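How Do We Find Our Way Around Fultov Library?
Project report by Sarahí Becerra and Obinna Garba

We loved doing this project! Our question was simple: what do people look for first when they're lost? We asked 13 visitors to find a book on bees, starting from the front door, and followed them with a map and a pencil.

The results surprised us. Almost 12 minutes was the longest search, and that visitor walked straight past the right shelf. People hardly read the long signs at all — they went by colour and by big numbers. We then made our own signs and tried again with five new visitors, who were all much quicker. 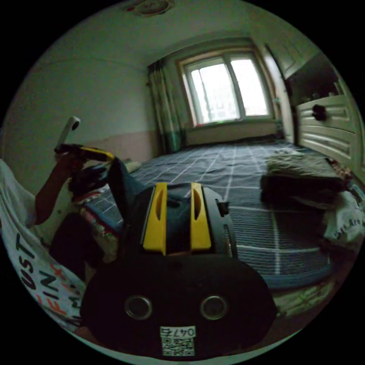
Colour turned out to be our favourite part of the whole project. We tried green, red and yellow card, and yellow was the clear winner. Bright yellow next to black is hard to miss, as on the two fingers in the photo, while a small white label with printed digits needs a much closer look. Our final signs have black numbers on yellow, and we'd love to test them upstairs in February.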